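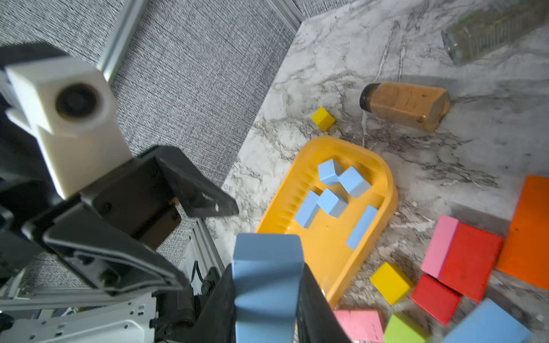 Hendrik Sithole asked last March whether a parish with a print run of 1000 copies could expect any business to pay for space in its magazine. It can, provided that the offer is set out clearly and the advertiser knows what is being bought. The steps below apply to any parish or deanery publication within the Zemen group.

## 1. Establish your circulation

Advertisers will ask how many people receive the magazine. Give the number of copies distributed, not the number printed. At Aryee the printer supplies 1235 copies of each issue, and those kept for the archive or left over at the back of church are deducted before any figure is quoted. State separately how many copies are delivered to homes and how many are collected after services.

## 2. Decide how much space to sell

Set a limit before approaching anyone. We recommend that advertising take up no more than 20 per cent of the pages. Readers accept notices from local firms readily enough, but they expect to find the service times, the clergy letter and the parish news without searching for them.

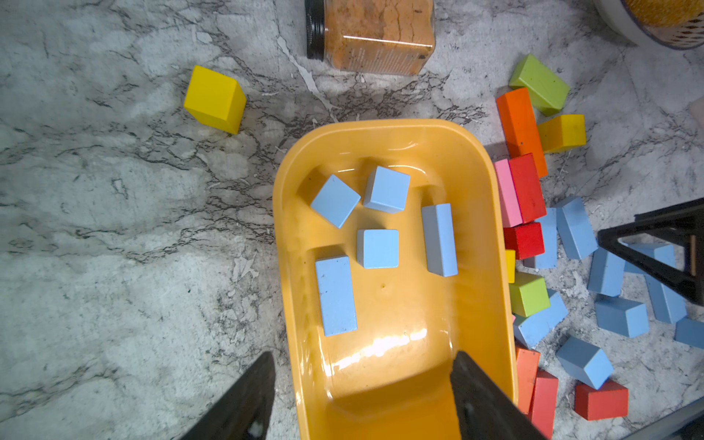
The limit should be agreed with the parish council and recorded in the minutes, so that a new editor does not have to reopen the matter. Keep the inside front cover free for parish contacts. The back cover may be sold, and it usually commands the highest rate.

## 3. Prepare a rate card

A rate card should fit on a single sheet and include:

- the sizes available (full, half and quarter page)
- the price of each size for one issue and for a full year
- the copy deadline for each issue
- the format in which artwork must be supplied
- the name and address for payment

Offer a reduction for advertisers who book the whole year. Charities connected with the parish may be given a lower rate, but print it on the card so that all are treated alike.
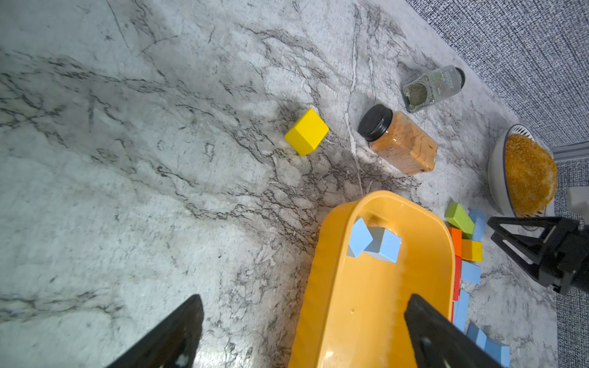
*Blocks, tray and spice jar on a marble surface.*

## 4. Agree what will be refused

Adopt a short written policy on unsuitable advertising. Most parishes decline gambling, lending and party political material. Funeral directors are welcome, though two competing firms should not be placed on facing pages. Where the editor is in doubt, the incumbent decides - and that decision is final.

## 5. Confirm the booking in writing

Send each advertiser a confirmation showing the size, the issues booked and the sum due. Supply a proof at least 3 weeks before printing and ask for it to be returned signed. Magazines laid out in Stuvetti can export the proof page separately; other editors may send a plain copy by post.

After publication, send one copy of the magazine with the invoice. Questions about the model rate card should be addressed to Aleksi Karppinen at the Zemen office, before noon where possible.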